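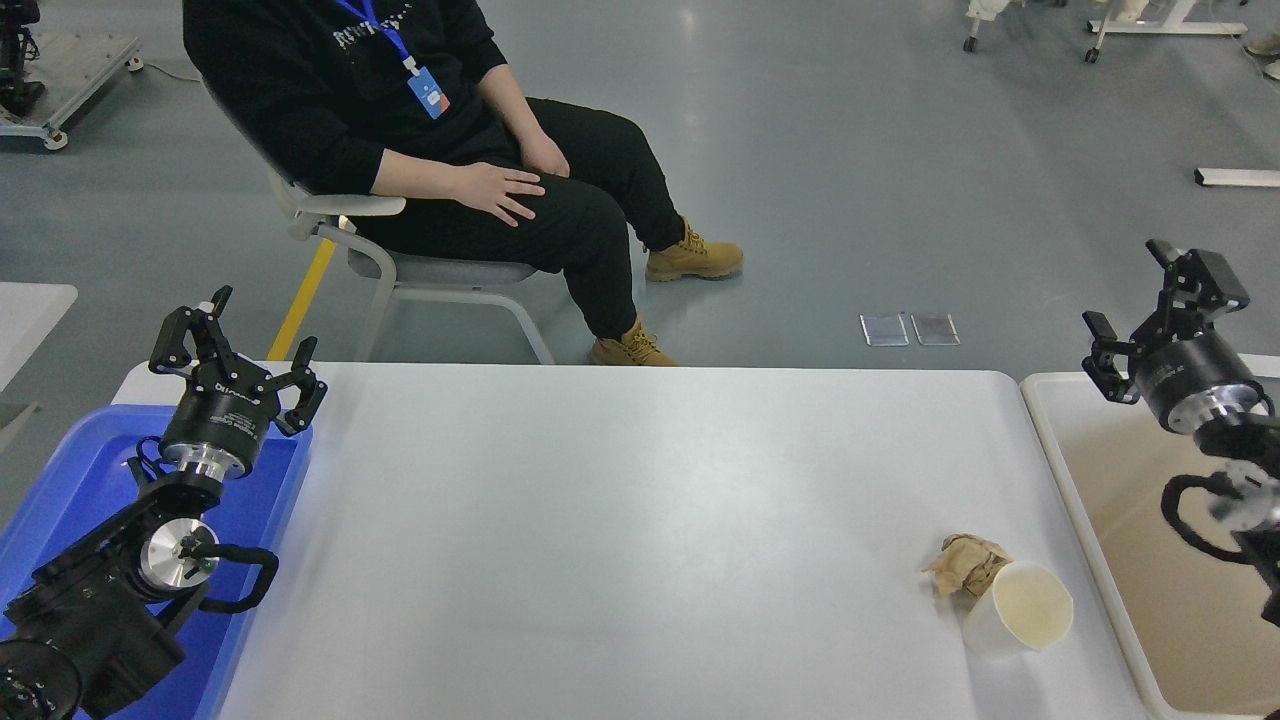
*A white table, a cup on its side*

Joonas Huttunen had stopped sweating by lap 70, and he knew what that meant. The drink tube had split early on. He told the pit wall once and did not bring it up again.

"Seven to go," Hamisi Mushi said on the radio. "Kettunen is 2.2 back."

"Copy."

"Are you okay?"

He braked for the hairpin and missed the apex by a car width. The rear tires slid and caught. In the mirror the Pirnar car filled up with headlights.

"Fine," he said.

Mushi had engineered 91 races for Dendis and had heard drivers say fine in every one of them. He switched off his microphone and looked at the heart rate on his screen. It said 181. He switched the microphone on again.

"You can let him go. Second is good points."

Joonas thought about second place down the back straight, where he had time. His hands were numb. He had driven 2,770 miles of testing in this car since winter, most of it alone at Nosa in the rain, and Kettunen had taken his old seat.

"How many now?" he asked.

"Six."

He moved to the inside early and made the car wide. Kettunen went to look around the outside, ran out of road, and dropped back.

"Five," said Mushi.

Joonas didn't answer. He was saving his breath for the hairpin.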